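Grippers for bottle shelves: what we tried, what we'd buy
Speaker notes, Blandine Tanguy
Monday, March 2, 2020, second slot after coffee. 20 min plus questions. Clicker is in the side pocket.

SLIDE 1. Title
Hello, thanks. Say name, say Clordale. Don't do the long company intro, they had it from the first speaker.
One line on the job: put bottles on a shelf, take bottles off a shelf. Cleaning products, because the shapes are nasty. Handles, waists, slopey shoulders, caps that stick out sideways.

SLIDE 2. What was on the bench
Two grippers. Brorneo two-finger with the soft pads, and our own suction head with the long bellows cup.
One arm for everything, the Bimetell. Didn't swap arms in the middle so the numbers can be compared.
Two controllers. The stock Bimetell one and the Hoarau box. This is the bit people will ask about. Go slow.
Cameras: one fixed above the shelf, one on the wrist. Come back to this on slide 6.

SLIDE 3. Numbers
1149 pick attempts in February, both grippers together.
496 of those with the Brorneo. Rest suction.
142 drops in total. Drop = bottle leaves the gripper before we told it to. A bottle knocked over by the elbow is NOT a drop, it's in the other column.
Most drops were suction, on curved labels. Cup seals, arm speeds up, label wrinkles, gone.
Heaviest bottles in the set up to 1043 grams full. Brorneo held them all if the pads were clean. Wipe the pads!! We lost a whole afternoon to that.

SLIDE 4. Why a shelf is harder than a bin
In a bin you come from above. On a shelf there's another shelf above. So you come in from the front, low, and the wrist has to fit under the lip.
Suction from the front pushes the bottle back before it seals. Two fingers need a gap on each side and a full row doesnt have one.
Bottles on their side = separate problem. Different grip, then turn it up, then let go without hitting the neighbors.
People do this with two hands. We have one arm. Pause here, let them look.
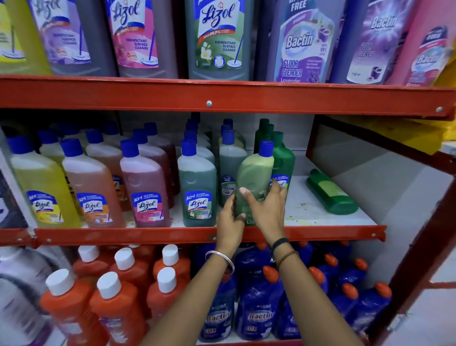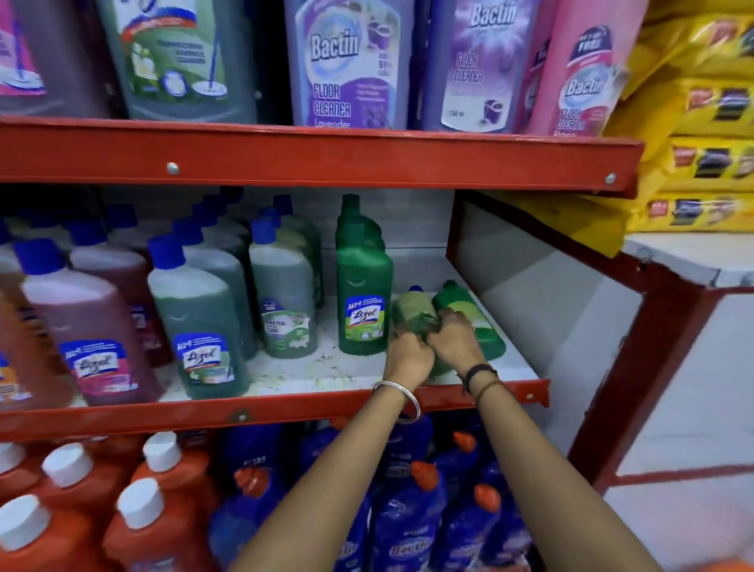

Can one gripper handle both the standing bottles and the ones lying down?
The two-finger can, if the wrist is able to turn a full quarter inside the shelf, and on our setup that only worked with the camera mount moved back. The suction head picks up a lying bottle fine but can't stand it up again without a second move.

SLIDE 5. Controllers
Stock one: easy to set up, running by lunch. Force limit is one number for the whole move. Too soft and the bottle slips, too hard and it dents.
Hoarau: took us the best part of a week. Manual is thin. But you can set force per stage, so approach, squeeze, lift, place, let go. Placing got a lot quieter. You could hear the diference across the room.
If short on time skip the force curve plot. It's in the backup slides.
Warn them: Hoarau firmware forgets the tool weight after a hard stop. Type it in again. Every time. We wrote it on tape on the lid.

SLIDE 6. Cameras
Fixed camera on its own: fine for the front row, useless for the back rows, and the arm blocks the view right when you need it.
Wrist camera on its own: great close up, but no idea where the row ends.
Both together is what we kept. Costs you calibration each morning, ten minutes if the cable hasn't moved.
See-through bottles were bad on depth with either one. Colored plastic much better. Shiny caps somewhere in the middle.
Mount hits the shelf lip if you use the short bracket. Use the long bracket. Show the scratched one if I remember to bring it.

SLIDE 7. What we'd buy
Brorneo plus Hoarau, if you have a week to spare for setup.
Brorneo plus stock controller if you don't, and accept some dents.
Suction only for the flat-front packs and boxes. Keep the head though, swap takes four screws.
Don't talk price. If they press, send them to the vendors, our quotes were for one unit and old.

SLIDE 8. Still open
Turning a bottle so the label faces out. Works sometimes. No number yet, do not make one up on stage.
Wet shelves. Haven't run it. Planned.
Second arm: asked for it, waiting to hear.
Back row picks when the front row is full. Right now we just take the front ones off first and put them back, it's slow.

QUESTIONS
Likely ones: cycle time (say the stock controller was faster, Hoarau steadier), pad wear (changed once, after the February runs), why not a three-finger hand (too wide for the gaps).
If the video won't play go straight to the backup slides, don't fiddle with the laptop.
Leave email up. Thank the Clordale bench crew by name, list is on the sticky note inside the folder.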